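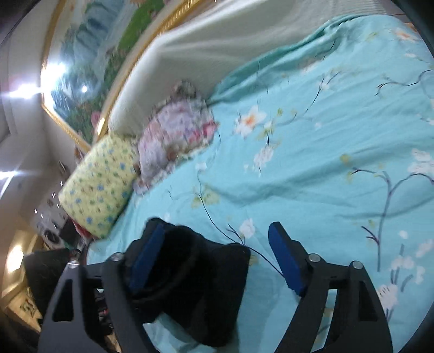 Gripper-mounted view over a bed, jaws open, with a black item beside the left finger pad.

Last updated: April

Cirov: fingertip tracking and grasp labelling for hand-held gripper video

Cirov is a set of command-line tools for preparing video recorded with a hand-held gripper. It finds the two finger pads, estimates the opening between them, marks the periods in which the gripper is likely to be holding something, and writes the results in a form that can be read by policy training code. The package is maintained by the Household Manipulation Group at the Brasham Institute and is released together with Dinu, the collection of bedroom recordings on which it was developed.

This document serves as both the README for the software and the data card for Dinu. Users who require only the recordings may go directly to the section headed "The Dinu recordings".

Status

The pad tracker and the opening estimator are stable, and their output format will not change within the current major version. The grasp labeller is under revision. The planner interface, Vuterness, is supplied for research use and should not be connected to a moving arm without the safeguards set out below.

Installation

Cirov requires a Linux system and a recent version of Python. A graphics card is recommended but is not required for the pad tracker. From the top directory of the repository, run:

 pip install -e .
 cirov check

The second command confirms that the model weights have been fetched and that the video decoder is working. If it reports a missing decoder, install the system package named in the message and run the command again. Weights are stored in the user's cache directory unless CIROV_HOME is set.

Basic use

 cirov track session_dir --out tracks
 cirov opening tracks
 cirov label tracks --item-mask on
 cirov export tracks --format episodes

Each command reads the output of the one before it. Intermediate files are kept, and a failed step may be repeated without starting from the beginning. The tools do not alter the source video.

The pad tracker

The tracker fits a quadrilateral to each of the blue finger pads and reports its corners together with a confidence value. It does not rely on colour alone. Early versions did so, and they performed poorly on patterned bedding and on blue or green cloth. A turquoise sheet lies close enough to the pad colour under warm indoor light that a simple threshold will often join the two. The present tracker first locates the joint pins on the upper side of each jaw, and then searches for the pad in the region permitted by the linkage.

Three conditions are known to reduce accuracy:

- Strong reflections, in particular from framed pictures, mirrors and exposed lamps. Automatic exposure may darken the jaws to the point where the pins are lost.
- Fast turning of the wrist. Background detail is blurred first, and the pads are normally still usable, but the orientation estimate may drift.
- Cloth lying over a pad. The tracker will report the visible part only and will lower its confidence accordingly.

Where confidence falls below the set limit, the tracker leaves a gap in the record. Gaps are not filled by default. The option --fill linear may be used for short gaps, and filled values are flagged in the output.

The opening estimator

The opening is calculated from the pad positions and the linkage model in config/jaws.yaml. It is given in millimetres. The fully open value in the supplied file is 80 mm -- users with jaws of another size must measure their own and change the entry before running the estimator. An incorrect value here does not produce an error message. It does, however, affect every label that follows.

The estimator also provides a state for each video frame: open, closing, closed, opening or unknown. States are assigned from a short window on either side of the frame in question. For this reason the first and last moments of each recording are always marked unknown.

The grasp labeller

The labeller combines the opening state with a mask of the item nearest the gap between the pads. The mask is produced by a general segmentation model and is then refined using motion. Soft, dark items remain the most difficult case. A folded black item with few visible creases offers the model very little texture, and its outline may be merged with shadow or with a dark jaw arm. The group recommends that such episodes be checked by hand. To list them:

 cirov review tracks --dark-items

In the review window, the operator may accept the mask, redraw it, or mark the item as unclear. Items marked as unclear are retained in the data set but carry no category. Operators are instructed not to guess what an item is from the setting in which it is found.

Printed fabric causes a different kind of fault. Flowers, stems and leaves on a sheet may be proposed as separate items. The labeller suppresses any proposal that deforms together with the surrounding cloth, and this removes the greater part of them. It cannot do so when neither the camera nor the cloth has moved, and in that case the proposals are passed to review.

The planner interface (Vuterness)

Vuterness turns labelled episodes into approach targets for a two-finger gripper on an arm. For each target it gives a position, a direction of approach and a suggested opening. It contains no collision model for soft furnishings. Beds, pillows and padded headboards are treated as a single surface that may be touched lightly, and the permitted depth of contact is set by the user.

Before Vuterness is used with hardware:

- Set the speed limit in the arm's own controller and not only in the Vuterness configuration.
- Confirm that the stop control is within reach of the operator.
- Run the targets in preview mode and inspect each one.

The Dinu recordings

Dinu contains 800 episodes recorded in 53 bedrooms. All episodes concern the handling of cloth and small household items on or beside a bed. Recordings were made with the lights and furnishings as the occupants normally keep them, and rooms were not tidied, rearranged or fitted with markers.

Each episode directory holds the following:

 video.mp4 gripper-mounted camera
 imu.csv accelerometer and gyroscope
 tracks.json pad positions and confidence
 opening.csv opening and state
 masks/ item masks, where accepted
 notes.txt operator's remarks, if any

The camera is fixed to the gripper and turns with it. Rooms therefore frequently appear tilted, and the horizon must not be assumed to be level. Gravity-aligned versions can be produced with "cirov align", which uses the inertial record. The group does not distribute aligned video, as the cropping involved removes part of the jaws.

Splits

The data are divided by room, so that no room appears in more than one split. The test split is held out in full and its labels are not published. Users who wish to report results should submit predictions in the export format. Submissions are scored every Thursday.

Known limitations

Double beds are over-represented. Plain white bedding is less common than might be expected, and models trained on Dinu alone may perform worse on it. Most recordings were made in the evening under artificial light, with the result that daylight is poorly covered. Inertial data are missing from 20 episodes. These carry the flag no_imu and are skipped by the alignment tool.

Category names are assigned at a coarse level: garment, bedding, towel, bag, other and unclear. Finer names were tried during development and were withdrawn, as operators did not agree on them often enough.

Privacy

Occupants gave written consent for recording and release. Faces, letters, screens and personal photographs were blurred before publication, and sound was removed at the time of recording. Decorative pictures on walls were left unchanged. Requests for removal of a room will be honoured in the next release -- users are asked to delete withdrawn episodes from their own copies when the list in withdrawn.txt is updated.

Reporting faults

Faults should be reported through the issue tracker in the repository. Please include the output of "cirov check", the episode name, and the exact command used. Reports concerning incorrect masks should be filed under "labels" so that they reach the review team.

Licence

The software is released under the MIT licence. The Dinu recordings are available for non-commercial research on acceptance of the terms in DATA_TERMS.txt.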